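Pomengate linen drive passes 1000 pieces

PATTERNED FABRIC AND GREEN CLOTH NEAR A WINDOW

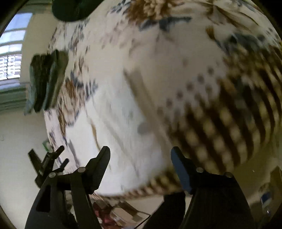
White fabric with a brown and navy pattern, and a folded green cloth beside it, in a room with daylight coming through the blinds.

POMENGATE — The spring linen drive at the Isten Street hall has taken in 1078 pieces of household fabric, organizers said Thursday, the first time it has gone past the 1000 mark.

The drive collects curtains, tablecloths, bedspreads and cushion covers that people no longer use. Everything is checked for tears and stains, folded, and put out on tables by size. Families moving into the Okabe apartments get first pick, and what remains goes on sale to the public at the end of April.

Minoru Kikuchi, who runs the sorting room, said large printed pieces have been the most common donation this year. Plain sheets, which made up most of last year's total, are in shorter supply.

"We have plenty of patterns," Kikuchi said. "What we could use now is twin sheets, any color, and pillowcases. People bring the one and forget the other."

Large pieces take the most time. Each one has to be opened out fully so both sides can be looked over, and then folded again to a standard size with a paper tag pinned to the corner. Kikuchi said a big bedspread can take around 10 minutes if it needs mending. Small repairs are done in the hall. Fabric too worn to pass on is cut up for cleaning rags.

Donations are accepted at the side door from 9 a.m. until noon on weekdays. Items should be washed and dry, and packed in bags that can be tied shut. The hall cannot take pillows, mattress pads or rugs. Curtain hooks and rings should be removed first, or put in a separate bag with a note saying which curtains they belong to.

Donors who need a receipt should ask for one when they drop off their bags. Parking behind the hall is closed while the lot is being repaved — drivers can stop in the loading space on Isten Street to unload.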